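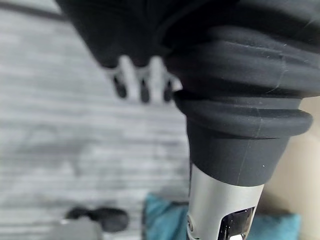
One reader wrote in to ask whether a neighbor profile can be started before the person has agreed to every question, and yes, it can - save it as a draft and come back later!

4. Adding a Neighbor Profile to the Flusstead Community Pages

4.1 Open Pikent and choose New Profile.
4.2 Type the full name, birthplace and school years. Nicknames go in their own box.
4.3 Add family, work and military service in any order. Pikent sorts them by year for you, and it's a real treat to watch a life line up like that.
4.4 Paste the story into the main box. The limit is 940 characters.
4.5 Press Preview, then Send.

Note: Profiles sent by the 16th run in the next month's pages.

Caution: Changing a married name after step 4.5 breaks the links to relatives. Withdraw the profile first, fix the name, and send it again.

For older profiles (numbers up to 2477), see section 11.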